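How to check a signed photo before you bid

Start with the auction listing. Save the lot page and note the lot number, the estimate and the exact wording. "Signed" and "bears a signature" mean different things, and most houses explain both in their terms.

Ask for a scan of the signature at 625 dpi, front and back. Ganance and Andura both send these free if you write at least 2 days before the sale.
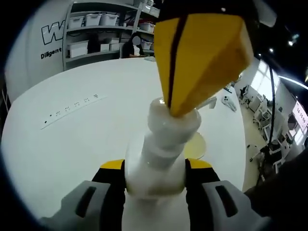

Next, look at the ink. A pen stroke sits on top of the print and changes width as the hand turns. An autopen line stays even from start to finish – often with a blunt dot at each end.

Compare it with dated examples from the same years. The El Idrissi catalogue lists 49 signatures by decade.

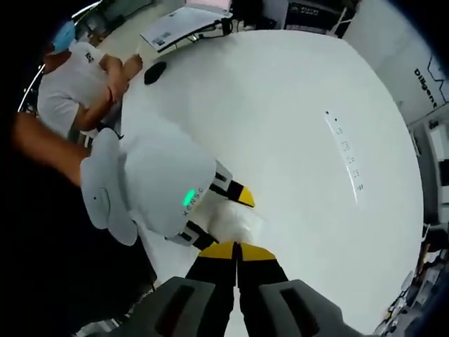 Page last changed: 2021-03-17

If the lot comes with a certificate, look up its number on the issuer's own site. Nanditz charges 40 pounds for a second opinion and replies by post. Keep the reply with the photo.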